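Rodel Navarro had the kettle on before I'd got my coat off, and he was already apologising for the cables. He has been building Nalon, his pair of hand-held grippers, since December, mostly in the evenings and mostly (he admits) when he ought to be in bed.

"You hold one in each hand and just do the job," he told me. "The clever bit can come later. I wanted to feel what the jaws feel - or don't feel, as the case may be!"

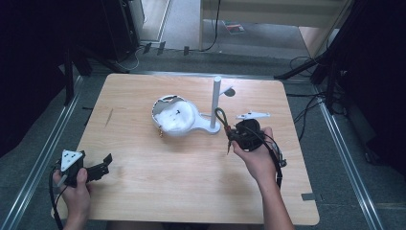 Both grippers at the table, with the white bowl and its fluffy stuffing between them.

His friend Remedios Panganiban lent a hand with the wiring and still drops in to argue over the jaws, which have been through 5 versions so far. "The first lot couldn't have picked up a sock," she said, laughing.

Soft things remain the hard part, and Rodel will happily talk about them for as long as your tea stays warm. He has spent up to £270 on the pair and reckons the next set, with shorter fingers, will cost him a good deal less.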